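Notebook, July, front room bench

Lime putty, second batch from the Areck tub. Opened at 7:30 am. Thin skin of water on top, putty below it stiff enough to stand on a knife. Poured the water into a jar and kept it. Weighed 1782 g of putty into the small bucket for the fill mix.

Sand is the Madden fine, same bag as last time. Sieved it again because the last fill had two coarse grains that dragged a line right across the patch. Mix is three sand to one putty by volume. No hair in this one.

Old plaster on the street side: tapped it over with a knuckle and marked the hollow spots in pencil. Most are hairline and can wait. The worst is a patch 40 cm long at knee height, which sounds loose over its whole length. I undercut the edges, brushed it out and wet it three times, ten minutes between. The third wetting was still going in fast, so I gave it a fourth.

Window in the curved wall, before lunch.

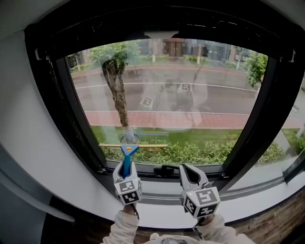
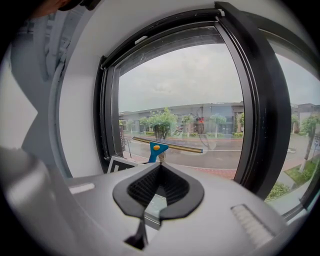 First coat on the long patch at 1:15 pm. Kept it under 8 mm. Pressed it in with the back of the float, then left it alone for 30 minutes before scratching. Room humidity was 73 percent by the Kivel gauge, so I did not hang the damp sheet. Will check at five and mist if the edges go pale.

Test tiles from the first batch:
A – firm, no cracks, thumbnail leaves no mark.
B – one crack from corner to center. This is the tile that sat in the sun.
C – still soft in the middle. Laid too thick.

B is the useful one. Same mix as A, so I blame the drying and not the sand. Anyone filling on the street side should start after the sun is off that wall, or cover the work.

Color: the Benmoussa limewash dries a shade warmer than the old surface. Tried it thinned one to four on the back of tile A. Closer, but streaky with the wide brush. Next try is one to three with the short brush, two coats, second one across the first.

5:00 pm – edges fine, no misting. Scratch lines holding. Putty tub topped up with the saved water and lid taped.

Still to do: order more fine sand, wash the sieve, label the tiles on the back as well as the front.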